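Plisari Learning Pages: Rooms and Furniture

Why Do Tables Have Rounded Corners?

Look around your home or your classroom and you will probably find several tables. Some are for eating, some are for drawing and some are for homework. Every one of them was planned by a person called a designer, who had to decide how high it should be, what colour it should be and what shape its corners should have.

What is a corner?

A corner is the place where two edges meet. The corner of a sheet of paper is sharp, and so are the corners of many old tables. If you walk into a sharp corner, all of the push lands on one tiny spot of your body, and it hurts. A rounded corner spreads the same push over a wider patch of skin. You may still get a bump, but it will usually be a smaller one.

Rounded corners are also easier to wipe. A cloth slides round a curve without catching. On wooden tables, sharp corners tend to chip when the table is moved through a doorway.

Why choose white?

Pale surfaces bounce light back into a room, and dark surfaces soak it up. A white table near a window can make a dull corner feel brighter. White does have one drawback – it shows marks very easily. Even faint grey smudges can be seen on a white top beside a plain grey wall.

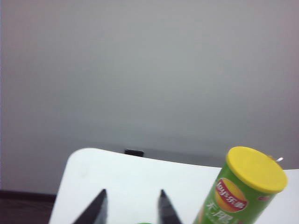 Shiny or matte?

A shiny surface acts a little like a mirror. When a lamp shines on it, you may see a bright patch that makes it hard to read or draw. A matte surface is less shiny. It scatters the light in many directions, so there is less glare.

Try it yourself

You will need a torch, a sheet of white paper, a sheet of black paper and a metal spoon.

1. Close the curtains and place the white paper on a table.
2. Shine the torch at the paper from the side. Never shine it at anyone's eyes.
3. Hold your other hand above the paper. How bright does your palm look?
4. Do the same with the black paper, and then with the back of the spoon.
5. Write down which surface made your palm brightest and which gave the sharpest glare.

Words to know

Designer: a person who plans how something will look and work.
Glare: strong light that makes it hard to see.
Matte: not shiny.

Next page: Why Do Some Chairs Stack?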